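4. Ce que les gens font de la surface blanche

4.1. Un point de départ un peu bête

Je reprends ici le fil là où je l'avais laissé à la section 3, c'est-à-dire avec mes 385 réponses au questionnaire et une question qui me trottait dans la tête depuis avril : pourquoi diable tout le monde se plaint-il des tables blanches, et pourquoi continue-t-on d'en acheter ? J'avais d'abord prévu de parler de l'éclairage des salles (c'était même le titre du projet Condalholm au départ), et puis les entretiens m'ont emmenée ailleurs. Dès que je demandais « et la lumière, ça va ? », on me répondait en me parlant du plateau. Le plateau qui brille, le plateau où l'on voit la moindre miette, le plateau qu'on n'ose pas toucher avec une tasse de café.

Ermanno Ferri, avec qui j'ai codé les réponses libres, voulait ranger tout cela sous l'étiquette « éblouissement ». J'ai résisté ! Une bonne partie des répondants parlent de propreté ou de gêne sociale, et la lumière n'y est pour pas grand-chose. Nous avons fini par garder deux familles de plaintes : celles qui portent sur la vue (reflets, fatigue, contraste avec la page ou l'écran) et celles qui portent sur ce que j'appelle, faute de mieux, l'exposition. Sur du blanc, tout ce qu'on pose se remarque, et avec lui le désordre de la personne qui l'a posé.

4.2. Reflets, contrastes et petites ruses

Commençons par la vue. Dans les salles orientées au sud, j'ai relevé jusqu'à 2 000 lux sur les plateaux les plus proches des vitres, stores levés. C'est beaucoup pour lire, et les occupants le savent très bien : ils se tournent, ils glissent une chemise cartonnée sous leur cahier, ils changent de place sans rien dire. Une répondante apporte son propre sous-main vert et le remporte chaque soir – je l'ai vu, il est magnifique. Les stores, eux, sont baissés bien moins souvent que je ne m'y attendais. On touche volontiers à sa place, beaucoup moins à ce qui appartient à toute la salle.

Theresia Bühler m'a fait remarquer, en relisant une première version, que je confondais parfois la clarté du plateau et son brillant. Elle a raison et j'ai repris tout le passage. Un blanc mat peut rester confortable sous une lumière assez forte, alors qu'un gris satiné renvoie une tache vive en plein visage dès que la lampe est mal placée. Les échantillons prêtés par la maison Hunda m'ont bien servi pour ces comparaisons, même si je regrette de ne pas avoir eu de vrai mat profond dans le lot.

Reste l'exposition, qui m'intéresse davantage. Les objets sombres se détachent avec une netteté étonnante sur ces plateaux, et les fils foncés sont cités sans arrêt comme ce qui « fait sale ». D'où une habitude revenue dans huit entretiens : on choisit du câble blanc pour tout ce qui traverse la table, et on l'envoie vers l'arrière. Est-ce que ça marche ? À moitié, je dirais. Le câble se fond dans la surface, puis il arrive au bord, et là le fond change et il redevient visible. Les fils de couleur, eux, n'ont aucune chance (voir la figure 3). Ishbel Jardine, qui dessine du mobilier et à qui je dois beaucoup pour cette partie, parle de « problème de lisière » et plaide pour un chant de la même teinte que le dessus. Je n'ai pas pu tester l'idée, j'aimerais beaucoup que quelqu'un le fasse.

Figure 3. Contraste des éléments noirs et des fils rouges et blancs sur un plateau blanc ; un câble blanc rejoint et franchit le bord arrière. 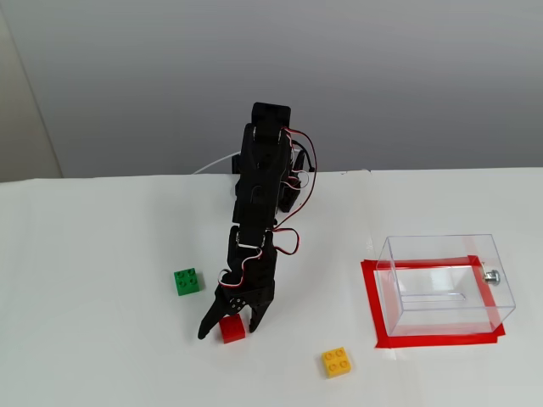

4.3. Et si on demandait du gris ?

J'ai posé la question telle quelle à la fin du questionnaire, et je m'attendais à un raz-de-marée. Eh bien non. Beaucoup de ceux qui se plaignent du blanc le choisiraient encore, avec des raisons très sincères : c'est plus gai, ça agrandit la pièce, on y retrouve ses affaires. Le bois clair plaît aussi, mais plusieurs le trouvent « trop maison » pour travailler. Je ne sais pas encore bien quoi faire de cette contradiction. Jessie Lamont y voit un simple effet d'habitude ; pour ma part je soupçonne que l'on juge la table de loin quand on la choisit, et de près quand on s'en sert. Les entretiens repris à la section 5 ont été menés avec les échantillons posés à plat, devant les gens, en leur laissant tout le temps d'y étaler leurs papiers.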